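Reseña: Betden Hogar, el simulador de tareas domésticas de Fluvosar. Tres meses haciendo camas que no existen

Quienes seguís este rincón desde hace tiempo ya sabéis que tengo debilidad por cualquier cacharro que prometa quitarme trabajo de encima. He pasado por aspiradores que se suicidaban por la escalera, por una fregona a pilas que daba más pena que servicio y por un doblador de camisetas que acabó de regalo en casa de mi hermana (ella tampoco lo usa, me consta). Así que cuando en febrero vi que Fluvosar sacaba una versión para aficionados de Betden, el programa con el que se ensayan robots domésticos en casas virtuales, me faltó tiempo para pedirlo.

Lo primero, para que nadie se lleve un disgusto: en la caja no viene ningún robot. Viene una llave de licencia, un mando bastante decente y un cuadernillo de instrucciones. La edición básica cuesta 59 euros e incluye 3 habitaciones: cocina, dormitorio y un pequeño taller con banco de trabajo. Tú eliges una tarea, eliges un brazo virtual, le enseñas con el mando cómo se hace y luego le dejas que lo intente él solo, las veces que tu paciencia (y el ventilador de tu ordenador) aguanten. Al terminar te da una puntuación de 0 a 100, con un desglose por pasos que se entiende estupendamente.

La instalación me llevó una tarde con su merienda incluida. El programa pide una tarjeta gráfica algo moderna, y en mi portátil viejo aquello iba a saltos, de modo que terminé en el ordenador de sobremesa. El mando, en cambio, lo reconoció a la primera, cosa que agradecí mucho. Los menús están en un castellano correcto, aunque a la funda de almohada la llaman «sobre de almohada», y ya le he cogido cariño.

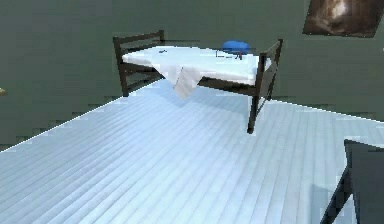 Yo venía con una pregunta muy concreta: ¿puede una máquina, a día de hoy, hacerme la cama? Parece una tontería de tarea, porque la hacemos medio dormidos y con una mano sujetando el café, pero es la que más me ha enseñado de todo el programa. Una almohada azul y rechoncha sobre el colchón es casi un regalo: tiene bulto, se distingue de lejos y se deja agarrar de cualquier manera. El paño blanco que cuelga por el costado, con sus pliegues, ya es otro cantar, porque es blanco sobre blanco y no hay un borde claro al que ir. Y esa cosita fina y oscura que hay delante de la almohada, que lo mismo son unas gafas que un alambre, a mí me obliga a acercar la nariz a la pantalla. Pues imaginaos al brazo.

Mis resultados, resumidos. Con la almohada llegué pronto a puntuaciones que me hicieron sentir un genio. Con la ropa de cama, después de dejarlo practicar 1,000 intentos (así lo escribe el contador, con coma, y la primera vez creí que había hecho uno solo), el brazo seguía pellizcando la sábana, tirando de ella con mucha decisión y dejándola peor de lo que estaba. De vez en cuando salía un intento precioso y yo daba palmas en mi silla. Al siguiente, vuelta al gurruño.

En el taller la cosa cambia mucho. Clasificar tornillos en bandejas, pasar piezas de un lado a otro, apilar cajas del mismo tamaño — ahí el brazo virtual se luce, y se entiende que en las fábricas lleven décadas con esto. Las piezas son duras, están donde tienen que estar y no se arrugan. La cocina se queda a medio camino: los vasos bien, los trapos fatal.

¿Pegas? Unas cuantas. Los gráficos son blanditos, con escalones en los bordes, y a veces un objeto pequeño se queda en cuatro puntos mal contados. El guardado automático falla si cierras con prisas — perdí una sesión entera de cocina y todavía me escuece. La ampliación Paredes, que se vende aparte y sirve para cambiar la distribución de los cuartos, me parece cara para lo que trae. También probé hace tiempo Drullard, que es el competidor más conocido entre los aficionados: tiene imágenes más vistosas, pero la tela se comporta como cartón mojado, y para lo que yo quería eso era descartarlo.

Le pongo un notable. Si os pica la curiosidad por saber en qué punto están estas máquinas, o si tenéis adolescentes en casa con ganas de trastear, os lo recomiendo de corazón. Si lo que buscáis es que alguien os haga la cama, guardad los 59 euros de momento. Yo sigo estirando las sábanas a mano cada mañana, a eso de las ocho, y por la noche me pongo otra vez con el mando, a ver si consigo que suelte la esquina en su sitio.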